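Page updated Mar 18, 2022. New deck ring now in stock, old style ring discontinued, see the bit on spares.

# Vovent Mushroom Roof Vent, for narrowboats and other small boats

Brass or chrome finish. Fixed dome on the outside, turning plate on the inside. No fan, no wiring, no battery. Air goes out the top, rain stays off your bed.

We've sold these at Namboodiri Boat Fittings longer than anything else on the shelf and they still go out most days. Same dome, same screw pattern. The change this year is the deck ring, now one solid casting. The old one was two halves and people lost one.

**Code:** VOV-M11
**Price:** on the order sheet, ring if you haven't got one
**Sold:** singly or as a box of 5
**Finish:** polished brass, lacquered brass, chrome

## What you get in the box

- Dome, with centre stud already fitted
- Deck ring
- Inner plate with turning knob
- Fly mesh disc
- Fixing screws for steel roofs
- Gasket, black rubber
- Paper template for the hole

Not in the box: sealant, drill bits, hole saw. Wood screws are separate too, please say when ordering, it's an easy thing to put in the bag now and a pain to post later.

## Where it goes

Galley and bathroom first. Then sleeping cabin, one at the bed end if you can. Most people who ring us have a damp problem at one end of the boat only, and usually there's one vent in the middle doing all the work. Spread them out. Try and keep them off the centreline if you walk along the roof, or you will kick one, sooner or later, in the dark, with a rope in your hand.

Keep away from:

- the chimney collar (leave a good arm's length)
- solar panels, which shade nothing but do trap leaves against the dome
- anywhere the pole and plank live
- weld seams

Have a look inside before you mark anything. Roof battens, cable runs, a light fitting you forgot about. Offer the template up under the ceiling and on top of the roof both, and measure from the same cabin side each time. We've had a customer cut into the top of a wardrobe. Perfectly good vent for his jumpers.
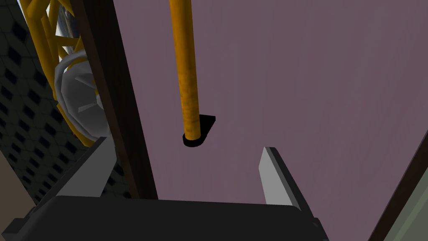
Cooking is what does it, mostly. Pan of pasta, lid off, windows shut, and by bedtime the cabin sides are streaming. Wet coats next. Then breathing, which you can't do much about. A vent over or near the hob takes the worst of it before it gets down the boat, and one at the far end lets the air move. One on its own is better than none. Two is a lot better than one.

In December the calls all come at once. Nearly always the same story: it got cold, the vents got stuffed with carrier bags or old socks, a fortnight later the mattress is wet underneath. Please don't stuff them. Turn the plate down to a narrow gap if there's a draught on your head. It doesn't shut fully and that's on purpose. If you've a solid fuel stove or gas on board then fixed ventilation has to stay open, and how much you need depends on your appliances. Ask your boat examiner, don't guess and don't take a figure off us over the phone.

## Sizes and weights

| | |
|---|---|
| Hole to cut | 11 cm |
| Weight, complete, brass | 1,345 g |
| Roof thickness, thickest it will take | 50 mm |
| Screws per ring | 5 |
| Height above roof | see the drawing on the order sheet |

Chrome ones come up a touch heavier. Doesn't matter for anything but postage.

If your roof and lining together are thicker than the figure in the table you need the long stud. Same vent, longer stud, small extra charge. Measure with the insulation in. Spray foam gets missed more than anything, people measure the steel and the ply and forget what's in between.

## Fitting

Allow an afternoon for the first one. The second one goes much quicker. Dry day, no wind if you can help it, swarf gets everywhere and it rusts on the paint overnight.

1. Dust sheet down inside. Tape over anything soft.
2. Mark the centre with the template. Small pilot hole right through.
3. Go inside and check where it came out. Still happy? Carry on.
4. Cut the big hole from above. Slow speed, drop of cutting oil on steel.
5. File the edge smooth, hoover up every bit of swarf, inside and out.
6. Prime the bare edge and let it dry properly. Propperly.
7. Bead of sealant under the deck ring, gasket on, ring down, screws in evenly.
8. Mesh in, dome on, spin it down by hand.
9. Inner plate from below.

Wipe the squeezed out sealant before it skins. Leave the dome alone for a day.

Sealant, we use Zundberg Deck Grey. Any decent marine one will do. Bathroom silicone won't, paint doesn't stick to it and you'll be cursing it when the roof wants doing. If in doubt buy the small tube, one does a pair of vents with some left for the next job.

Tools: drill, hole saw, half round file, screwdriver, hoover, pencil. Cup of tea. Tighten the screws by hand and go round twice. Power drivers strip brass screws in no time at all.
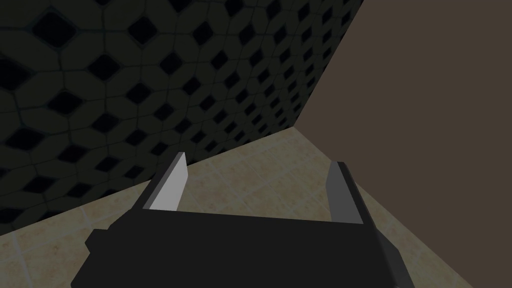
*Fingers apart, nothing held.*

## Choosing the finish

**Polished brass.** Looks lovely, wants polishing. Goes brown in a wet month. Plenty of owners like it brown, up to you. No lacquer on it, so any normal brass polish is fine.

**Lacquered brass.** Stays bright for a few seasons, then the lacquer starts lifting round the edge and water gets under. At that point strip it all off and treat it as plain brass. Don't use metal polish on it while the lacquer's good, it'll cut straight through. Soapy water, soft cloth.

**Chrome.** Least bother. Wipe it when you wash the roof. Suits a modern paint job, looks a bit odd next to brass portholes, but there's boats with both and the sky hasn't fallen in.

All three are the same casting underneath and last the same. Pick on looks.

## Looking after it

Twice a year, spring and autumn:

- unscrew dome, tip out spiders and leaves
- wash the mesh in warm soapy water, old toothbrush
- smear of grease on the stud thread, not much
- check the gasket for cracks
- dome back on, hand tight

If a dome has siezed, pour hot water over it and try again with rubber gloves on for grip. A strap wrench next. Leave the big grips in the toolbox, they chew the edge and then it catches your sleeves forever after. Some people drop them in the cut taking them off, so have a bucket next to you and put the dome straight in it.

Condensation dripping off the inner plate on a cold night is normal on a bare metal vent. Warm wet air meets cold brass. The foam liner ring (code VOV-LN) goes inside the throat and cures most of it. Cheap. Buy it at the same time, it's fiddly to add after.

## Spares

We keep all of these on the shelf:

- Gasket, VOV-G
- Mesh disc, VOV-MS
- Dome with stud, VOV-D, say which finish
- Long stud, VOV-LS
- Inner plate and knob, VOV-IP
- Deck ring, new solid type, VOV-DR
- Foam liner ring, VOV-LN

Old two piece ring: gone, none left, please don't ask us to look in the back. New ring fits the same screw holes so it swaps straight over. Clean the old sealant off first, all of it.

Brororance vents: similar looking, different thread. Our dome will start on their stud, go round a turn or so and jam. Don't force it. If you've a Brororance one on the roof and want to change over, the ring has to come off too, and the hole may want opening up a little. Send us a measurement across the hole and we'll tell you.

## Ordering

Phone or email, or over the counter. Rekha Pisharody does the orders and knows the range backwards, so tell her the boat, steel or wood, and how thick the roof is. Trade prices for boatyards on boxes. We've fitted out over 50 boats through the yards on our stretch with these, so if you're local there's probably one moored near you to go and have a look at.

Postage is by weight. A single goes as a small parcel, a box goes by carrier and wants signing for. If you're on the move give us a marina or a shop that will take it in, and tell them it's coming. Returns fine if it's unused with the gasket still in its bag. We can't take back a ring with sealant on it, sorry.

Collection welcome. Ring first so it's on the counter and you're not stood about.
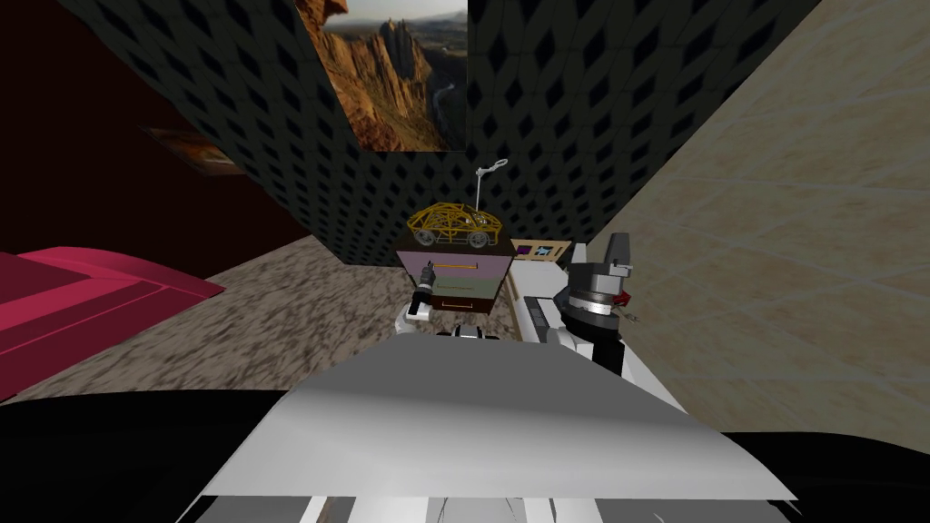

**Can I fit one to a wooden roof?**

Wooden roofs are fine, but ask for the wood screws and seal the cut edge of the hole with two coats of varnish or epoxy before the ring goes down.

Fibreglass the same as wood, more or less. Masking tape over the line before you cut stops it chipping. Wear a mask for the dust.

Long stud stock is low at the moment, more on order. Everything else on this page is in.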